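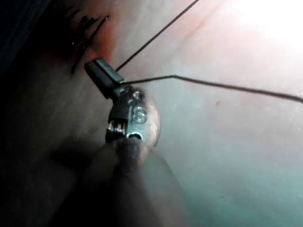

Stainless cable on a small pulley, keeps fraying
Forum index > Mechanical > Wire rope and cable

trolberg_k
Posted 14:20
I have a tensioning rig with 3 mm stainless cable, 7x7 construction, running over an 18 mm pulley. Load is 340 N, constant. Strands start breaking at the point where the cable leaves the groove. I replaced it in September and it has gone again. Would a thicker cable help?

Bakari Tanui
Posted 14:52
No. Thicker makes it worse. Your pulley is six times the cable diameter, far too tight for 7x7. The outer wires are failing in bending fatigue and the load hardly comes into it. Go to 7x19 and fit the largest pulley you have room for.

lomby
Posted 15:10
Disagree on 7x19. The wires are finer, so they wear through sooner if the groove is rough. Check the groove first. Run a cotton bud round it and see if it snags.

Bakari Tanui
Posted 15:31
Wear shows as flats on the crowns. He describes broken ends. Different fault.

trolberg_k
Posted 16:05
Cotton bud snags in one place. No flats that I can see with a loupe. Cable does enter at a slight angle.

lomby
Posted 16:12
There you are. Dress the groove and line the pulley up.

Kári Overgaard
Posted 17:40
Both faults can be present. Fix the alignment, polish the groove, then change the cable. If you swap everything for 7x19 and leave the angle in, it will fray at the flange.

How many cycles did the last one do?

trolberg_k
Posted 18:03
157 a day, no total. I'll put a counter on it. Ordering 7x19 and a bigger pulley.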